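Wesdale Garden Birds: Questions about Hummingbird Feeders

When should I put my feeder out?

In most gardens in the Wesdale valley, March is early enough. The first males arrive before much is in flower, and a feeder already hanging gives them something to find. Leave it up until you have gone two weeks without seeing a bird.

What do I fill it with?

Plain white sugar and water, one part sugar to 4 parts water. Stir until it dissolves and let it cool. Do not use honey, brown sugar or sweetener. Red dye is not needed, as the feeder has enough red on it already.

How long does the mixture keep?

Up to two weeks in the fridge. In the feeder it depends on the weather. Change it every four or five days in a cool spring, and every day once it gets to 90 degrees. If it looks cloudy, throw it out.

Do hummingbirds come to flowered clothing?

Sometimes. They investigate bright colours, and people sitting still near a feeder do get looked over. Pink and red get the most visits, but a bird finding no nectar will leave within seconds.

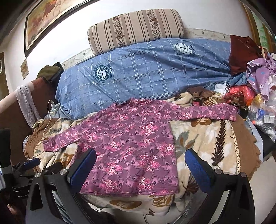

Purple top with a pink and white flower print.

Where should I hang it?

In part shade, with a shrub or small tree within 20 feet so the birds can perch between feeds. Keep it either very close to a window or well away from it -- the distances in between are where birds hit the glass hardest.

One male chases all the others off. What can I do?

Hang a second feeder out of his sight, round a corner of the house if you can. Aurelio Trujillo, who runs our feeder bench, keeps three going at home for this reason.

How do I keep ants and wasps away?

Fit an ant moat above the feeder and keep it filled with water. For wasps, choose a saucer type such as the Idari, where the liquid sits too low for them to reach. Never put oil or grease on the hanger -- it gets on feathers.

Can I get spare parts?

We stock ports and seals for Idari and Solís feeders. Bring the old part in with you if you can.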